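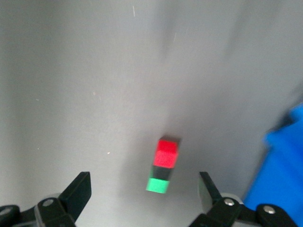
Flomness 탁상용 로봇팔 사용기. 결론부터 쓰면 집안일은 아직 멀었음. 블록은 쌓음.

바빠서 두서없이 씁니다. 오타 있어도 이해해 주세요.

산 이유는 단순함. 거실 바닥에 애 장난감, 싱크대에 컵, 건조대에 양말. 이 중에 하나라도 기계가 대신해 주면 돈값 한다고 생각했음. 판매처는 Gumavach 온라인몰. 배송 8일. 포장 괜찮았고 조립은 저녁 한나절이면 됨. 설명서는 영어랑 베트남어만 있음. 베트남어 쪽 번역한 사람이 후기란에 올려둔 Hồ 버전 설정 파일이 제일 도움 됐어요. 공식 파일보다 낫습니다. 관절 속도 제한이 제대로 잡혀 있음.

블록부터.
빨간 거 초록 거 두 개 쌓기. 이게 기본 데모고 제일 잘 되는 작업입니다. 한 달 동안 시도한 횟수 로그에 237번 찍혀 있고 그중 성공 217번. 숫자만 보면 훌륭함. 근데 조건이 있음. 무광 회색 상판, 조명 고정, 블록 크기 동일. 커튼만 걷어도 성공률 뚝 떨어짐. 쌓은 게 살짝 삐뚤어도 프로그램은 성공으로 칩니다. 빨간 블록이 초록 블록 위에서 옆으로 좀 밀려 있는 정도는 그냥 통과. 선반 정리를 이렇게 해놓으면 와이프한테 혼남.

집게 얘기.
손가락 두 개짜리 검은색 집게. 딱딱하고 각진 물건은 잘 집음. 벌어지는 폭도 블록한테는 넉넉. 머그컵은 손잡이 방향 맞춰줘야 함. 양말은 포기했습니다. 천이 뭉치면 어디가 끝인지 못 찾아요. 한 짝 집는 데 2분 넘게 걸리길래 제가 그냥 갰음.
나사는 가끔 조여줘야 됨. 드라이버 옆에 두고 쓰세요.

카메라.
손목 쪽에 달린 작은 카메라. 위에서 내려다보는 건 편한데 가까이 가면 초점이 좀 물러짐. 집게 끝이 화면 아래쪽을 꽤 먹습니다. 상판에 흠집 있으면 물체로 잘못 볼 때도 있었음. 매트 깔았더니 나아짐. 반짝이는 그릇은 더 심함. 스텐 볼은 아예 위치를 못잡더라구요.

작업장에서는?
동생네 부품 가게에 며칠 갖다 놨음. 작은 플라스틱 캡을 상자에 옮겨 담는 일. 3,000개 주문 하나를 맡겨봤는데 반도 못 하고 사람이 마무리했습니다. 속도가 문제. 집는 건 얼추 됩니다. 옆에서 상자 갈아주고 넘어진 거 세워주는 사람이 있어야 하니까 일손이 줄지를 않음. 밤새 돌려놓고 퇴근, 이런 건 아직 꿈도 꾸지 마세요. 캡 하나 끼이면 거기서 아침까지 멈춰 있음.

소프트웨어는 Jemulton이라는 프로그램이 같이 옴. 화면 깔끔, 저장 버튼 찾기 어려움. 동작 가르치는 건 손으로 팔 잡고 움직여서 녹화하는 방식인데 이건 진짜 편함. 초등학생도 금방 합니다. 대신 업데이트 한번 하면 전에 가르친 동작이 어긋남. 백업 필수. 저는 한 번 날려먹었어요. 8월에 새 버전 나온다는데 그때 천 종류 집기가 들어간다고 게시판에 적혀 있음. 나오면 양말 다시 해보고 추가로 쓸게요.

소음은 생각보다 작음. 거실에서 티비 보면서 돌려도 됨. 전기도 별로 안 먹는 듯. 재보진 않앗음.

좋은 점
- 블록이나 작은 상자처럼 각진 물건은 믿을 만함
- 동작 녹화 쉬움
- 조용함

나쁜 점
- 빛 바뀌면 헤맴
- 천, 반짝이는 것, 물렁한 것 안 됨
- 느림
- 설명서 한글 없음

별점 다섯 개 중에 세 개. 애랑 가지고 놀면서 배우는 용도면 네 개. 설거지나 빨래 기대하고 사는 분은 그 돈으로 식기세척기 사세요. 환불은 안 할 생각입니다.

2020년 4월 1일 작성

추가: 상판 뭐 쓰냐고 쪽지 주신 분, 그냥 쓰던 책상이에요. 색은 밝은 회색이고 광 없는 거면 아무거나 될 듯.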